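Home | Talks | Workshops | Past speakers | Contact

Putting the big things away: speaker notes
Naima Soliman, Zarncombe Home Skills evening, Monday
Reading time: 3 minutes
Print this page | E-mail this page

(Wait for the tea queue to sit down. Say hello to the back row.)

Good evening, everyone, and thank you for turning out in November when you could be under the very thing I've come to talk about. I'm Naima, I did the fitted sheets talk in the spring, and a good few of you told me afterwards that sheets were all very well but what about the great big bedding, the stuff that won't go in the cupboard and won't stay folded if it does. So tonight is for you.

Start with my mother-in-law's airing cupboard. (Keep this short, I always go on.) It had 3 shelves, it was no deeper than a bread bin, and she kept bedding for a family of 8 in it, all of it flat as you like. When I married I couldn't get one winter cover into a wardrobe. She watched me wrestle it for a whole afternoon before she said a word, bless her, and what she said was, "Naima, you're folding it in the air."

Pause there. Ask who folds standing up, with the corners under their chin. Most hands will go up, and mine would too, left to myself.

The trouble is weight. A big cover hangs from wherever you've got hold of it, the filling slides down, and you end up with a fat end and a thin end. So put it down on something. The bed is best, a clean floor will do, and Suqin Tan, who came to the Hudness evening, uses her dining table with both leaves out and says she'll never go back.

Then the method, slowly:

Spread it out and push the filling back into the corners with the flat of your hand.
Fold the long sides in to meet, then one over the other.
Kneel on it. Yes, really! Work from the closed end so the air has somewhere to go.
Fold in thirds, and only then think about the bag.

(Demonstrate with the green one. Ask Jinlong to hold the door open if it gets warm.)

Somebody will ask about doing it in the laundry room, where there's never any space, so have an answer ready.
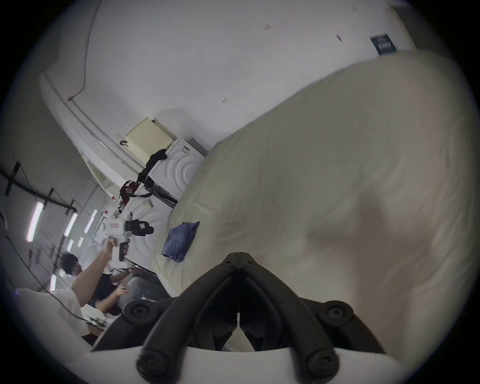 Slide 5. Big cream fabric, probably bedding, and a smaller blue cloth, folded and slightly crumpled.

Point out the folds and wrinkles in the cream one, and say that with anything this bulky I'd smooth it before making the first proper fold. Small things like the blue one go on their own pile, please. If they get rolled up inside the big one you'll be hunting for them until Easter.

Storage. Cotton bags breathe and plastic ones don't, and I've paid 22 pounds for a fancy one and regretted it. An old pillowcase does very nicely. Write on a luggage label which bed it belongs to, and tie it on the outside.

Questions. Adanech Degefa usually has a good one about wool, so leave her time. Thank Tianyou for the chairs, and remind people that the Grelesetti mending table is open until nine.

Print this page | E-mail this page
Back to talks | Next talk | Top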